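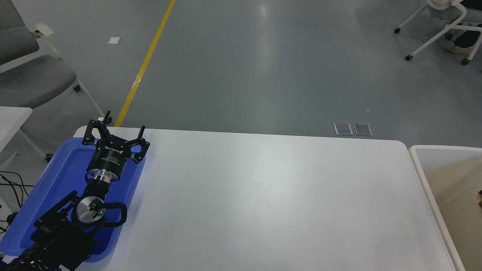

Tayla Hoani objected that two-finger grippers should not be compared on soft objects at all, as the result depends more on the approach angle than on the fingers. We took the point in part. Approach angle was recorded for every attempt and is treated as a separate factor in Section 4.3, but we kept soft objects in the test set. Rigid blocks gave almost no spread between controllers in our February trials and told us little.

4.2 Controller comparison

Two controllers were tested on the same pair of arms. The first, Tristier, closes the fingers at a fixed speed and stops on a current limit. The second, Bagheri, slows the fingers near expected contact and then holds a set force. The grippers and the finger geometry were the same for both. Each controller was given 273 attempts, split between the left and right arms. Control commands were sent at 1000 Hz in all cases.

Starting poses were drawn from one list, and both controllers worked through it in the same order. An attempt was scored as a success if the object was lifted clear of the table and held for five seconds. Slips after that point were logged but not scored. Kamran Rostami and Afshin Farahani scored the attempts separately from the recordings, and disagreements were settled by a third viewing.

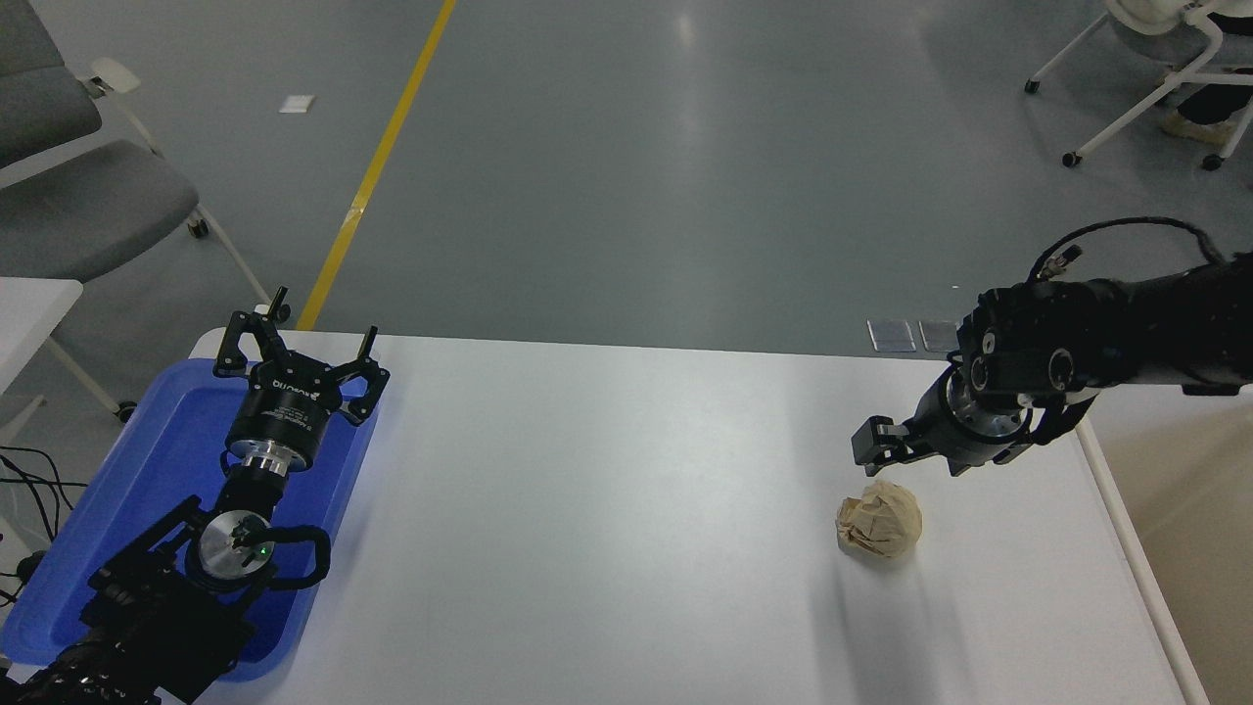

Figure 3. Both arms over the work table, with a crumpled paper ball below the right gripper and the left gripper open above the blue tray.

Crumpled paper was the hardest item for Tristier. The current limit had to be set low to avoid flattening the ball, and at that setting the fingers often stopped on a fold before the grip was secure. Bagheri did better on paper but was slower, adding about 85 ms to each close. On the foam items the two were close enough that we do not rank them.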